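Two weeks with the Kadaron hand gripper

May 21, 2025

I've wanted a hand-held gripper ever since Xuân Bạch let me try hers last August, and the Kadaron kit is finally on my table! You squeeze, the fingers close, the camera records the lot, and later you train your arm on the clips. I had mine together in 40 minutes (the manual says less, but I dropped a screw).

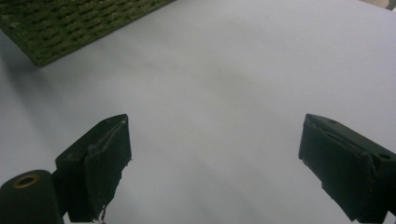
Fingers wide open, green woven piece off in the corner.

What I love is the padding on the fingers. Bare plastic lets go of anything smooth, and these grab a teaspoon first try. The edges do get ragged, so I'd order spare pads with the kit. Severyn Palamarchuk wraps his in Druridora tape and swears by it – I'm trying that next.

I've recorded 143 clips so far and threw out 12, mostly me moving too fast. Before each batch I open the fingers all the way over a plain surface and look for specks and shadows.

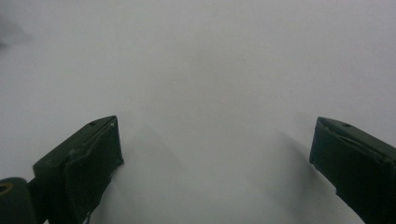

Price and what's in the box

The kit was $240 from Drorenden, with two fingers, the camera mount and a bag of screws. The cable is too short, so I bought a longer one the same day.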